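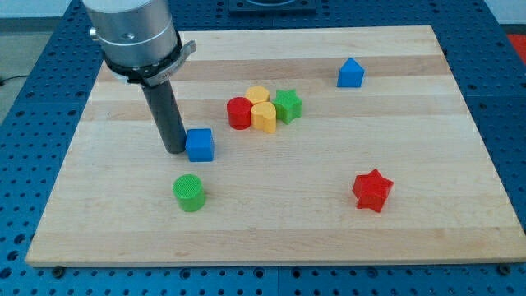 About Havstead

4 min read
March, by Doaa Erraji

Havstead is a small cooking school on the second floor of an old feed store in Morkeck, up the green stairs and to the left. We teach ordinary people to make ordinary food well, and we've been doing it long enough now that some of our first students are sending us their grown children, which makes us feel very proud and also a little old.

The school began with soup. Bouchra Lamrani had been making a big pot every week for the neighbors on her street, and the neighbors kept asking how she did it, and she kept saying "come over and I'll show you," until one evening her kitchen was so full that a man she had never met was peeling carrots in the hallway. That man was Barry Dobson. He had retired from the post office that winter and was, in his own words, living on toast. He asked if there would be another lesson, and Bouchra said yes before she had thought about where on earth she would put everyone.

They rented our present rooms the following fall. The floor sloped (it still does, a bit, so hang on to your onions) and the only stove had come out of a church basement. Barry painted the walls a yellow that he swears was called "butter" on the can. We've repainted since, but if you look behind the big refrigerator you'll find a patch of it that we left alone for sentimental reasons.

These days we run classes on weekday evenings and on weekend mornings, with no more than a handful of people at each stove. Our First Kitchen course is the one most people start with. It runs for 4 weeks and covers knives, eggs, beans, a roast chicken, a good pot of rice and what to do with all the leftovers. You don't need to know a thing when you arrive. We've had students who had never cracked an egg and students who had cooked for forty years and wanted to find out why their rice stuck, and they got along beautifully!

Mounir Radwan teaches bread. He came to us from a bakery where he started work at two in the morning, and he tells everyone that he took this job so he could sleep. His Saturday-style loaves, as he calls them, are slow and forgiving and fit around a family's day. Please don't be put off if your first one comes out flat. Mounir keeps a shelf of his own failures in mind and will happily describe each of them to you while yours is cooling.

Magnus Innes looks after fish and pickles, and also the garden boxes out back, where we grow most of the herbs we use from spring until the first hard frost. He's a quiet man until somebody mentions dill. I do the schedule, the phones, the letters and this page, and I teach the Moroccan evenings together with Bouchra, who is my aunt and who still corrects the way I fold a pastry.

Twice a year we clear the tables for what we call the Yurt Supper. The name comes from the first one, which was held in a borrowed tent in the parking lot the summer our ceiling leaked. The tent is long gone but the supper stayed. Students past and present cook for their families, everybody brings a chair, and over 200 people came through the door last time, a few of whom I believe only wanted to use the restroom and ended up staying for the lamb.

We try to keep our prices where a family in town can manage them. Part of every course is set aside at a lower fee, and you don't have to explain yourself to get it. Just tell me when you call, and I'll write it down and that will be that. Flitska, the grocery on the corner, lets our students have their class ingredients at cost, and they've been good enough to put up with us running in at five minutes to closing for one more lemon.

If you'd like to see the place before you sign up, come by any afternoon after three. There's usually something on the stove, and you'll very likely be handed a spoon. Parking is easiest on the side street, and if the stairs are hard for you, ring the bell by the loading door and one of us will bring you up in the freight elevator, which is slow and noisy but perfectly safe.

Havstead Cooking School, Morkeck | Contact us | © Havstead. All rights reserved. | Back to top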